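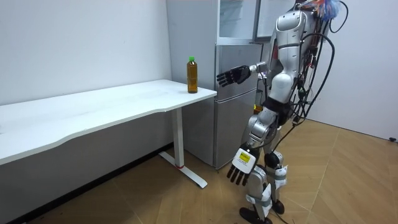
The Long Winter of the Pickle Jar

6 min read

125 shares

My mother-in-law keeps her cucumbers on the balcony until the first hard frost, and then she carries them to the hallway, next to the shoes. Visitors step around them. When I moved to Ullalberg I thought this was a habit of one family, but after my first winter I had seen jars in stairwells, in a music teacher's wardrobe, and on the back shelf of a shop that sells bicycle parts.

The people who do this came from many places. Some families brought their recipes from the Black Sea coast, others from Ukraine or the Philippines, and the old families of the town had their own sour cabbage long before any of us arrived. What they share is salt, water and a cool corner, and also a strong opinion about the right amount of each.

Şengül Sarıgül learned from her grandmother to make the brine by taste. It should be as salty as tears, the grandmother told her, and this was the complete instruction. For years Şengül followed it and for years some of her jars went soft. Then she bought a kitchen scale. She now puts 67 grams of salt in her big jar and does not discuss tears any more, although she still dips a finger and tastes it before she closes the lid.

"With the scale I sleep better," she told me. "But my grandmother's were crunchier."

Crunchiness is the great worry of everybody who makes pickles. Ihor Yatsenko puts in oak leaves, which he picks in early summer and dries between newspapers. Others use vine leaves, cherry leaves, or a spoon of strong black tea. The tannin in the leaves is said to protect the skin of the cucumber, and in my own kitchen the oak leaves gave good results, but I have also opened a jar without any leaf and found it perfect. Small cucumbers, picked on the same morning, seem to forgive most mistakes.

Vinegar is a different matter, and here friendships can suffer. In one camp are the people who say that a pickle must ferment, slowly, in salt alone. In the other camp are those who add vinegar and want to eat within the week. Jayson Quiambao belongs to the second group without shame. His atchara, made from green papaya with carrot and ginger, is sweet and sharp, and he sells it from a table at the Soylu market hall beside his sister's bread. When green papaya is too expensive he makes it with kohlrabi. I was asked not to call this one atchara in print, so I will call it very good. 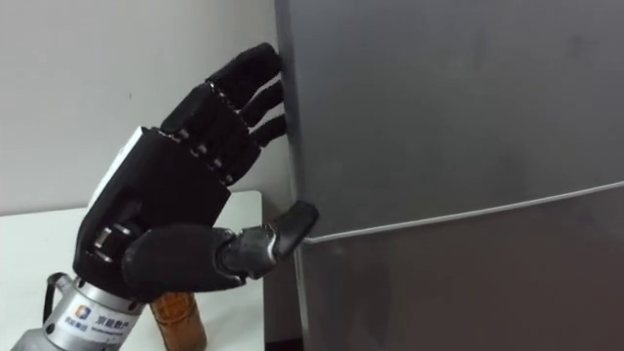
Taner Dağdelen

The cold is the part of the work which people think about least. A jar of vegetables in salt water wants a warm room in the beginning, when the bubbles rise and the lid must be opened a little every day. After that it wants to be left cool. In my parents' village there was a cellar for this. In a flat on the third floor there is a balcony, a window sill on the north side, or a refrigerator, and each has its price. The balcony can freeze. The window sill gets sun in March. The refrigerator is safe, but it slows the souring so much that the flavor stays young, and the jar takes the place of the milk.

Nermin Gündoğdu solved this in her own way. She lets the jars stand in the kitchen for nine days, tastes them, and moves them to the cold when they are a little less sour than she likes. They continue slowly and reach the right point by New Year. She writes the date on each lid with a wax pencil, and next to it one word about the weather. I saw "fog" and "fog" and "first snow".

Her mixed pickle is the one I would copy if I could have only one – cabbage, carrot, green tomato, a few chickpeas at the bottom to help the start, garlic with the skin still on. She drinks the juice with beet juice and hot pepper, in a tea glass, standing.

There is less of this than before. The shop Desen, where my wife's family bought jars for many years, now sells mostly lamps. The glass jars are still there if you ask, behind the curtain, and the rubber rings too, in two sizes. I bought four jars in the autumn. Three are in the hallway, next to the shoes. The fourth went to my neighbor, who says he does not like sour things and has already returned it empty.

67 comments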